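The Level at Memwood

The gauge at Memwood read 3,400 at four in the afternoon. Kavinda Sultana wrote the figure in the log, initialed it, and drove back along the service road to Broltonstead with the heater on.

The reservoir had a permitted level of 3,000. Above that, the procedure called for a second reading by a second person within six hours. Chidubem Akpan was the second person. He was in Jetville, at his sister's house, and he had the other key.

She called him at five.

"Is it the float?" he asked.

"The float was replaced in December."

"By whom?"

"By you."

He arrived at nine with a flashlight and a thermos. They went down the 50 steps to the gauge room, and he read the dial without looking at her entry. He wrote 3,400. Under it he signed his name in full, as the form required.

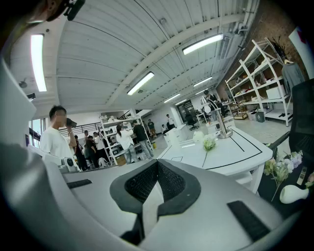 Broltonstead Writers' Club, Prose Section

The valve was opened by a quarter turn. Sultana noted the time. Akpan poured coffee into the lid of the thermos and gave it to her, and drank his own from the flask.

"Dijkstra would have let it run over," he said. Dijkstra had held the post before them.

"Dijkstra kept no log."

The needle stayed where it was. She drew a line in the book for the next reading and left the space after it blank.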